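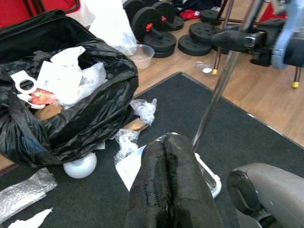

Walkways and floor, ground level

1. Floor mats lie flat, corners not rolled up. OK. The mat in the entrance was turned in April and has stayed flat after this.
2. Wooden floor free from splinters and raised boards. OK, but one board by the radiator makes noise. Please watch it.
3. Bags and packing material not left in the walking path. TO DO. Garbage goes out on the same evening.
4. Escape door opens fully from inside. OK. I opened it 2 times, with and without the key.

Fire and electricity

5. Extinguisher sealed and label readable. OK. Number on the label is 469.
6. Smoke alarm gives sound at the test button. OK in the hall. In the storage the sound is weak – new battery needed.
7. Heater (Stavar) has 1000 mm free distance in front. NOT OK. I measured 151 mm to the nearest shelf. The shelf must be moved before the heating season, please do not wait for the first cold day.
8. Extension cords not connected one into another. OK.
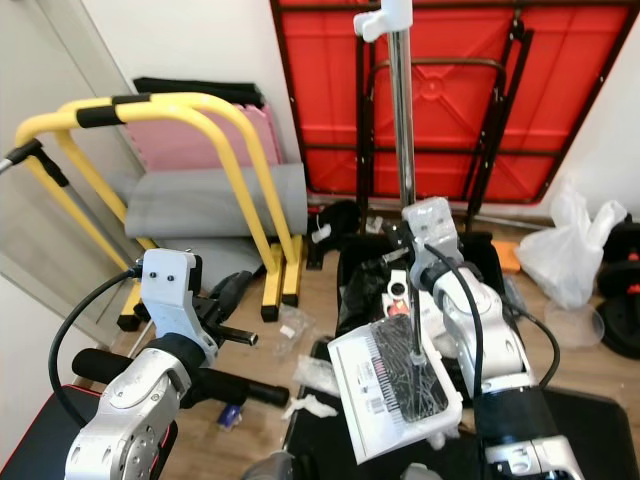 Ground floor, white wall and wooden floor.

Storage and first aid

9. Heavy goods on lowest shelf. OK. The Gedberg boxes were too high last time, now they are down.
10. First aid box complete. Plasters are missing, the rest is there. Verena Zwahlen will order them from Pellegrini.
11. Ladder feet have rubber on both sides. OK, a little worn on the left.

Items 3, 6, 7 and 10 stay open. I will look at them again together with Verena.

Checked by Ingeborg Koller, September 28, 2025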